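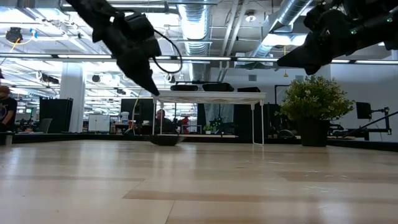
Pale plank floor with white table and potted plant, lights on.

Streaks of light on a pale wooden floor: dirt, residue or simply reflection?

Posted by Marjatta Oksanen
Planham Help Forum, Floors and Interiors

I am responsible for the upkeep of a shared room with a light wooden floor. The planks are long and the grain is faint. When the overhead lights are on, soft bright streaks show across the boards, and two colleagues have suggested that they are the remains of cleaning product. The floor is mopped every evening with Viltus, diluted according to the label, and it has been treated in this manner for over three years.

I should be grateful for advice on two points. Firstly, how may one establish whether the streaks are residue or only the lighting? Secondly, a bushy plant in a dark square pot stands directly on the boards near the border. Is it acceptable to leave it there permanently, or should something be placed beneath it? The table with the thin legs is moved from time to time, and I would also welcome any remarks on that.

Thabiso Maluleke
The first point may be settled without special equipment. Please stand where the streaks are most visible and then walk slowly to one side. A reflection will travel across the boards as you move, whereas residue will remain in its place. The test should be repeated in daylight with the lights switched off.

Should residue be found, wipe a small area with a well-wrung cloth and plain warm water, dry it at once and compare it with the boards beside it. If the treated area is clearer, the whole floor may be cleaned in the same way, working along the length of the planks. I would then reduce the mopping to 2 evenings a week and sweep on the others. Daily mopping is seldom necessary and wood does not benefit from it — the seams in particular will take in water over time.

As regards the pot, a waterproof saucer should be used, with small feet under it so that air can pass. Lift it once a month and inspect the boards. A dark ring that does not wipe away should be referred to a flooring contractor.

Unathi Mtshali
Reflection, in my opinion. We had the same at Rampersad and changed the bulbs to a frosted type, after which no further remarks were received.

Themba Ngcobo
I agree with the previous replies and would add a note on the table. Thin legs place a good deal of weight on a small area. Felt pads should be fitted to all the legs and replaced when they become flat or collect grit. Two persons should lift the table when it is moved — it should not be dragged, even for a short distance.

Marjatta Oksanen
Thank you all. The streaks moved when I did. I have ordered a saucer and felt pads, and the bulbs will be considered in September.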